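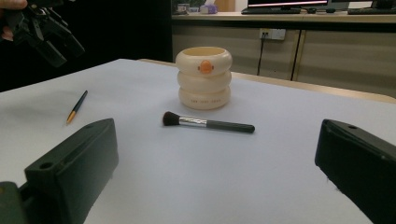
Dark-bristled makeup brush on a white tabletop.

Search this guide Go

Hukenham Carnival Court: Organiser's Guide
Section 7. Setting up the dressing room and the judging

5/12/20
By Thulani Mathebula

This section covers the evening of the selection. Entry forms and sponsors are dealt with in Section 2. The selection is held in the Rampersad Hall in July, before the Vurnadgate procession.

Dressing room

1. Collect the key from the hall office and sign for it. The office extension is 1255.
2. Put up the screens first, then the rails. Leave the fire door clear on both sides.
3. Label one chair and one length of rail for each entrant, in the order of the running sheet.
4. Set out the make-up table under the window. Entrants bring their own make-up.
5. Hand each entrant her number and two safety pins. Numbers go on the left side at the waist.

Note: A parent or named adult may stay with any entrant under 16. Check the name against the entry form before letting anyone through.

Caution: Hair tongs must be plugged into the wall sockets only. Do not run them from the stage extension lead.

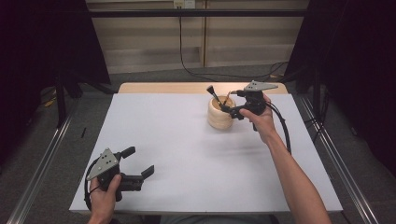

Small black brush and a thin tan stick in a light wooden cup.

Judges' table

6. Place the table at the front of the hall, to the left of the aisle. The hall seats 192 with the table in this position. Do not add chairs at the ends of rows.
7. Give each judge a set of score sheets, a pencil and a copy of the entrants' short biographies. The biographies give school year, parents' names and interests. Home addresses are left off.
8. Ask the judges to sign the declaration on the back of the first sheet. Anyone related to an entrant must stand down before the first round.
9. Collect the sheets at the end of each round. Do not leave them all until the end of the evening.

Note: If two entrants tie for Queen, the interview score decides. If they are still level, the judges vote again by a show of hands, out of the room.

After the result

10. Keep the sashes in the box until the envelope has been opened on stage.
11. Take the Queen's and attendants' measurements for the Vudby cloaks before they leave.
12. Put the score sheets in the brown envelope, seal it and sign across the flap. Return it with the key.

Float seating and the procession route are in Section 8.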